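Tips for Teaching a Robot Household Jobs by Hand

These tips are for people who already have a robot running and want to show it ordinary jobs: putting a mug back on a shelf, hanging up a jacket, wiping down a bath fixture. They cover both ways of doing it, moving the arm by hand and driving it by remote control. Most of them came out of practice sessions run by Jae-in Seo and Kyung-tae Ji, with the small fixes added as we found them.

Before you start

Walk the full reach of both arms with the motors off. Move anything breakable out of that space. Tape cables down or run them behind the furniture. A power strip on open floor will catch a wheel sooner or later, so push it back against the wall.

Pick one job and write it on a sticky note in a single sentence. "Pick up the phone and put it on the shelf" is a good size. "Tidy the desk" is too big and should be split up.

If somebody else is working in the room, agree on one word that means stop. Keep the arms slow whenever a hand or a knee is within reach. We set the Ronorow controller to 54 percent speed for this and leave it there.
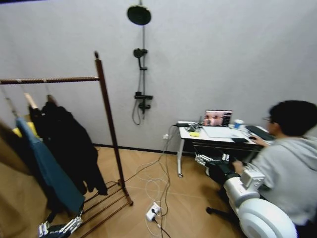
Right arm out low toward the desk, with a person working at the mouse.

Driving by remote control

Look through the head view to travel and the wrist view to grasp. Switching late is the most common beginner mistake. By the time the fingers are near the object, you should already be on the wrist view.

Reach in one smooth move. If you stop to think, the robot learns the stop too. When you lose your place, end the recording, go back to the start position and begin again. Trimming a bad run takes longer than doing a new one.

Work in short blocks. Kyung-tae Ji does 58 minutes and then takes the headset off, and his runs stay even all afternoon. Write down the job, the start position and anything you moved between runs.

Guiding by hand

Put the arm in its free-moving mode and hold it by the forearm. Don't pull on the fingers or the finger links. Stand beside the arm, where your own body won't block the head view. If your sleeve keeps showing up in the recording, change your grip or roll the sleeve up.

Guide the approach at the speed you want back. People tend to rush the empty part of the move and crawl through the grasp.

Open the gripper before you get to the object. Both finger pads should be clear of it on the way in. Check this in the wrist view before you save the run.

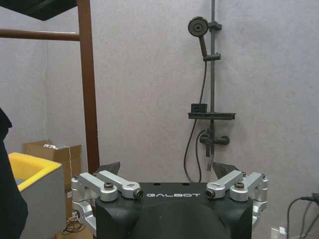 Wrist view with the fingers spread and the shower fixture on the wall behind.

Changing things between runs

Shift the object a hand's width every few runs. Turn it a little. Close the curtains for one set and open them for the next. Leave the background alone for the first day, then start moving coats and boxes.

Dark items against a dark shelf are hard to pick out. Add a lamp from the side, and keep some of those runs anyway.

Keeping the recordings

Name each file with the job first and the run number second. We had 700 runs in one folder on the Zikell drive before we did this, and sorting them took all of a Tuesday. Delete failed runs the same day, while you still remember which ones they were.

Wipe the finger pads with a dry cloth at the end of the session. Park both arms, then switch off at the wall.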